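Open Day at Varnus: the Fruit Bowl Demo

Posted in Community, November
Words and photos page by Brittany Charbonneau

I signed up for the Varnus open day because the flyer promised "a helper for every kitchen" and I wanted to see how far from every kitchen they are. Admission was free, parking was $33, and the tour ran 45 minutes. Most of that was a hallway with posters in it. The part people had come for was at the end, in a mocked-up living area with a square dark table, a bowl of oranges and a robot the staff call Li.

Our group was let in two rows deep behind a strip of tape. Digby Baxter, who ran the session, asked us to keep our voices down, then talked over the whole thing himself.

The task on the schedule was "handling of soft produce." In practice that meant four oranges in a white bowl, sitting on crumpled white paper. I'd call an orange fairly forgiving produce. I asked if they would try a ripe peach or a raspberry and was told those were on the roadmap.

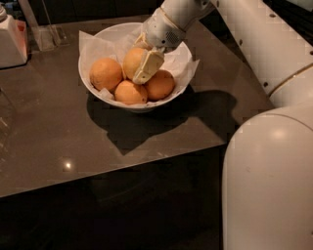 I'll give them the fingers. They're pale and padded, and up close they look a good deal gentler than the steel pincers I remember from trade shows. Lorne MacPherson, who packed apples for a living until his knees gave out, leaned over to me and said he'd have had the box filled and the lid on by now. He wasn't being unkind. He wanted to know what it would cost per orange, and so did I, and the question got a laugh from the front and no number.

The handout says the system has done 455 practice runs with citrus. It doesn't say how many of those ended with the fruit where it was supposed to go. I asked Digby. He said the team looks at "trends over time," and moved along to a lady with a question about batteries.

Another thing the handout leaves out is who sets the table. I'd have liked to see the robot tackle somebody's real counter — mail, a wet dishcloth, a banana going brown. Liette Lavoie from the Mernness seniors' residence put it better. Her tenants don't need oranges lifted, she said, they need the jar opened and the thing that rolled behind the stove.

Our slot was one of several that afternoon, and the sign-up sheet had 80 names on it by the time we left. The kids at the tape were thrilled, for the record. My favourite comment came from one of them, who asked if it ever gets to eat one.

Fingers down at the right side of the bowl, and the arm's shadow reaching most of the way across the tabletop. 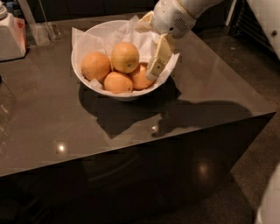

If you want to go

Varnus plans another open day in the spring, same building, side entrance off the parking lot. Bring a loonie for the coat lockers and ask about the peach.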